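House rules for testing indoor robots in simulation

March 8, 2026
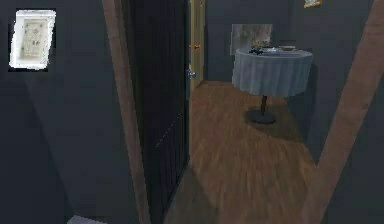
I have been writing down the rules we use before a navigation run counts as a result. Most of them came out of arguments on the Triltholm project, where two of us would run the same robot model through the same house and report different numbers. The robot was fine. We had never agreed on what a run was.

The list has changed a few times and will change again. This is how it stands now.

Freeze the house first. Once a test set is started, no furniture moves, no door changes its angle, and no lights get adjusted. If you find a mistake in a room, write it down and fix it in the next version. We lost most of last May to a hallway that somebody kept improving between runs.

Doors get their own line in the run sheet. Open, closed and partly open are three separate conditions, and "partly open" needs an angle next to it. A door that swings toward the robot is a different problem from one that swings away. Two doors near the same stretch of floor should be listed one by one, even if only one of them is on the route.

Tables with a single center post need checking by hand. A depth sensor mounted low sees the post and the base. One mounted higher sees the cloth, if there is a cloth, and may treat it as a wall. The planner has to respect the widest part at every height up to the top of the robot. We use the full outline of the tabletop as the no-go area, plus our usual margin, and we don't let anyone shrink it to make a run pass.

Small things on a table count as part of the table. A plate, a tray or a pot of flowers doesn't change the route, but if the robot has an arm it changes what happens when it brushes the edge. Contact with the furniture is a failed run. Contact with the cloth alone is also a failed run. I got pushback on that one, and I'm keeping it.

Dark doors and dark walls go in every test set. Strand, our older planner, did well in bright rooms and badly anywhere with a nearly black surface next to a gray one. If the set is all white walls you won't find that out until much later. Uneven light on the floor should be in there too.

Run counts. A house needs 200 runs before we quote a success rate. I used to accept 70 and the rate moved around too much from one batch to the next. With Rakel, the newer planner, 163 of the first 200 runs in this house were clean. All 200 go in the report, including the ones where the robot never left the start point.

Time limit is 180 seconds. Past that, the run is a failure even if the robot is still moving.

Every log is saved under the house version, the planner version and the random seed. If one of the three is missing, the run gets thrown out. Presus, the script that collects the logs, now refuses to save without them, and that ended a lot of discussion.

Still open: what to do about a robot that stops in a doorway and waits. At the moment I mark it as a timeout. I would like a separate code for it, and I'll add one when the next house version goes in.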